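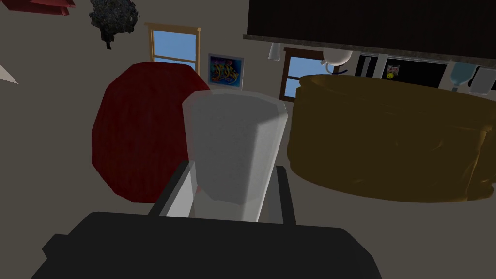 Dernière modification de la page : août, 16 h 40

Groupe de travail « Automatisation des tâches domestiques »
Compte rendu de la réunion d'août

Présidence : Mme Rawan Salameh
Secrétariat : Mme Consuelo Condori

1. Approbation du compte rendu précédent
Adopté sans modification.

2. Essais de rangement en simulation
Mme Condori présente les résultats de la tâche « gobelet », exécutée dans le séjour virtuel fourni par Irer. Sur 3 000 essais, 1 097 ont été menés à terme sans intervention. La saisie entre les deux doigts de la pince est jugée acquise ; les échecs se concentrent sur le trajet entre le canapé et le coin cuisine, ainsi que sur la dépose. Le site de Dinoddale signale en outre des difficultés avec les objets translucides.

3. Passage au réel
La société Nassar demande l'ouverture d'un pilote chez 63 foyers. La présidente estime cette demande prématurée. Après discussion, le groupe retient une série préalable de 500 essais physiques à l'atelier de Hullmont.

4. Divers
Le pliage du linge est reporté à la prochaine réunion.

La séance est levée à 16 h 15.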